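Linen Rental: Frequently Asked Questions

Stakska Table Linen Service, Gravcombe

How far ahead should an order be placed?
Orders should be received at least 5 working days before the event. Requests made later are accepted when stock allows.

What is the minimum order?
The minimum order is two tablecloths. Napkins may be added in any number.

Which sizes are offered?
Cloths are supplied in three lengths for rectangular tables. The widest is 118 inches and is meant for banquet seating. Customers should measure the table itself and then decide how much cloth is to hang at the sides.

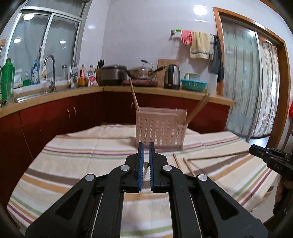
Round cloths are ordered separately under the Donero range and cannot be exchanged for rectangular ones after delivery.

Are the cloths ironed?
All cloths are pressed and folded before they leave the laundry. Fold lines may remain — a cool iron on the reverse side will remove most of them.

Must the linen be washed before it is returned?
No. Customers are asked to shake out crumbs and return the linen in the bag provided. Damp cloths should be dried first to prevent mildew.

What happens if a cloth is stained or burned?
Ordinary food and drink stains are covered by the rental fee. Burns, tears and candle wax are charged at replacement cost.

Where are returns accepted?
Returns are accepted at the Malinowski Street counter until 5 p.m. The counter keeps shorter hours in December, and these are posted at the entrance.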